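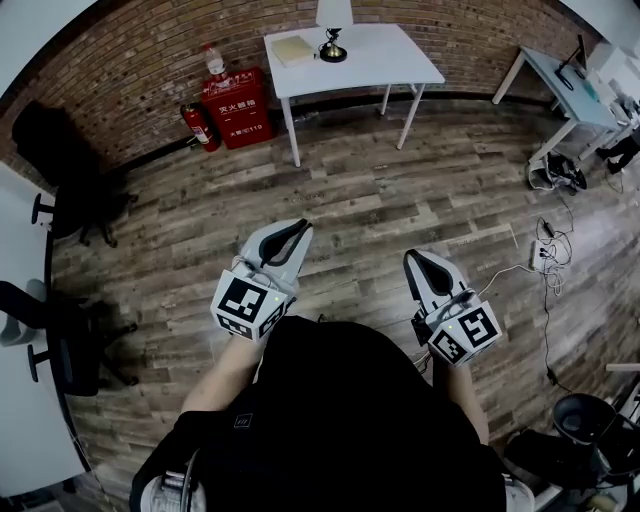 Both hand grippers, marker cubes on, green lights lit.

Workshop > Notebooks > Fondari line > Handling
Notes Parts Rota Archive Search

2024-11-20

Morning went to hand grippers. Gualtiero has packed trays for Morelli for longer than I have been employed anywhere, and is now being asked to do it with a gripper in each hand so that the arm can learn it from him. His word for this was "mittens." He also said other words.

Tally on the shared sheet stands at 269 usable takes. Target is 600 before Plistwood will retrain anything. Nithin thinks we get there by the end of the month. Nithin does not do the packing.

Cable on the right gripper still goes across the floor. Ask for a longer one and run it along the wall, or tape it. I have asked for tape twice.

Things the packers raised, written down before I tidy them into something polite:

- Takes count as work time but not toward the tray quota. Ada got this changed at lunch, by email, in one line. Should have been done in May.
- Who fixes a tray the arm gets wrong? At present, whoever is closest. Remo wants that on the rota with a name against it.
- Wrists. The grip is all thumb and forefinger. 2 hours at a stretch is too long, so we swap at one.
- Gualtiero wants to know if the arm will also inherit his bad habits. Told him we'd filter. He looked hurt.

Liltari arm itself: no change, still drops the shallow trays. Fault code 3804 again on startup, cleared with the usual off and on.

Assunta has the gripper shift tomorrow. Charge both overnight and leave the spare finger pads in the top drawer, where she can find them.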